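From: Witold Borkowska
To: Stesby workshop list
Date: November 13, 2024
Subject: Re: [stesby-build] Arm sagging at full reach

Hi all,

Thanks for the replies on this, there were more than I expected! I'll answer Kurek's message first and then get to where the build is at.

Kurek wrote:
> Before you go buying a bigger servo for the shoulder, have you
> weighed the wrist end with everything on it? I'd bet the cable is
> doing half the damage. If it hangs off the gripper and pulls
> sideways you'll never tune that out. Also, what are you running
> for a supply? Mine sulked for months until I stopped feeding it
> through that skinny lead.
>
> And where are you testing? The bench at the shed is hopeless, it
> wobbles if you breathe on it.

Okay, so I did weigh it, on the kitchen scale (washed it after, don't tell on me). Everything past the elbow comes to 450 grams, which is more than I'd budgeted by a fair bit. Most of that is the gripper itself, and I'm not keen to start drilling holes in it. You were right about the cable though. I had it looped back along the forearm with no slack, and at full reach it was tugging the wrist over. I've given it a bigger loop going up and out of the way and the sag has dropped to some 5 mm at the tip. I can live with that, for now anyway.

Supply is the one from the Hirka kit with the lead it came with, so yes, probably skinny. I'll swap it on the weekend and report back.

As for where I'm testing, I gave up on the shed bench and set up on the counter at home, beside the sink. It's the most solid surface I've got and the light's decent. I've put a tray down with the big push buttons on it, plus a few soft odds and ends for grasping. Colours are handy because my detection code is still pretty dumb and goes mostly by hue. It still can't make up its mind between pink and lavender in the evening, grr.
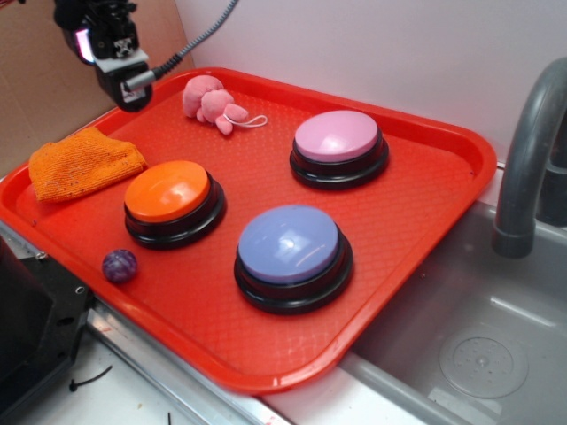 Gripper over the tray, orange, pink and blue buttons set out.

Pressing is going better than picking. Out of 29 tries on the orange button I got 20 clean presses, and the misses nearly all landed on the near side of the cap, so I reckon that's an offset I can fix in the config. The plush toy is another story. The fingers close fine but they grab whatever fuzz is closest and then let go on the lift. Has anybody tried rubber sleeves, or that grippy shelf liner stuff?

If someone's driving over from Zisville before January and has a spare length of thicker two-core wire, I'd happily trade it for baking.

Cheers,
Witold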